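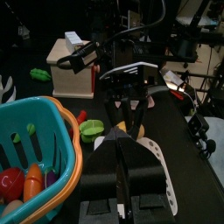
Yellow toy food clasped in a black gripper, with a small pink object behind it.

FOR IMMEDIATE RELEASE
2020-10-11

Skatatik rhyming game ships to kindergarten and first grade classrooms, free home version included

JELTALDEN. Forngate, the small publisher of paper games for early readers, is now shipping Skatatik, a rhyming and word-sound game for kids in kindergarten and first grade. First printing is 2000 boxes. Orders open today, schools and home buyers both.

How it plays. Kids sit in a circle or around a table. Each player gets a strip of picture words. One child flips a card from the middle pile, says the word out loud, and anyone with a rhyme on their strip calls it back and covers it. CAT, HAT. BOAT, GOAT. If two kids have a rhyme they both cover. Flip a "Skatatik" card and everyone has to clap out the syllables of the last word before the game goes on. First full strip wins the round, but most groups keep going until all the strips are full.

The box has 80 picture cards, player strips, paper covers and a folded teacher sheet. No reading needed for the basic game. Pictures on one side, word printed on the back, so the same deck gets used again later in the year when kids are ready to match spelling patterns and not only sounds. The cards where the rhyme is spelled differently (BEAR and CHAIR, for instance) have a dot in the corner. Pull those out for beginners.

A round runs short enough for the end of a morning meeting. It also works as a center. Teachers who tried the early version mostly used it in small groups, and several asked for quieter rules, so there are quiet rules now, on the back of the teacher sheet. Kids hold up a thumb instead of calling out. Slower game but it keeps the rest of the room working.

"We wanted something a sub could run with no prep," Forngate said in a statment. "Open the box, deal the strips, go. The first version had a spinner and a score pad and both are gone. The kids never looked at the score pad."

Changes from the test version:

Cards are bigger and the corners are rounded.
The PEN picture was getting called PENCIL. Redrawn.
SHIP kept coming out as BOAT. Dropped, and SHEEP with it.
Strips now come in 2 levels, marked by a plain border or a striped border. Same number of pictures on both, harder rhymes on the striped ones.
Teacher sheet went from four pages to one, folded.

About accents. Some words rhyme in one part of the country and not in the next. The teacher sheet lists the pairs that caused arguments during testing, and the rule is that the teacher decides. If it rhymes in your classroom, it rhymes.

Families learning from home this fall can get a print-at-home set at no charge. It's a shorter deck, black and white, made to be cut apart with regular scissors. Kids can color the cards in first, which takes up a good part of an afternoon. The home rules are for two players and include a solo sort for when a grown-up is on the phone. Use heavy paper if you have it, otherwise the pictures show thru from the back.

Printing and boxing is by Kaufmann, also in Jeltalden. Kaufmann is holding a second run for February, with the card list unchanged, so replacement cards will match whichever printing a school has. Lost cards can be ordered singly. Write the word on your order, there are no card numbers.

Availability: single boxes and classroom packs, direct from Forngate. School purchase orders accepted. Please put the school name and the grade on the order, and say plain or striped if you want extra strips. Orders with neither will get a mix. Shipping is roughly two weeks right now. Possibly longer for the classroom packs, these are boxed by hand.

The print-at-home deck, the quiet rules and a sample strip are on the Skatatik page of the Forngate website, under Downloads. A Spanish deck is being drafted. It's a separate word list, not a translation, as the rhymes don't carry over. No date yet.

About Forngate
Forngate makes card and paper games for early reading and early math. It started in the year 2000 with a single alphabet matching deck, which is still in print. All games are written for classroom use first, with home rules added after. Based in Jeltalden.

Press copies: limited number of boxes available to teaching magazines, newsletters and classroom blogs. Request through the contact form on the Forngate site, subject line SKATATIK PRESS. Card art in print resolution on request, same form.

###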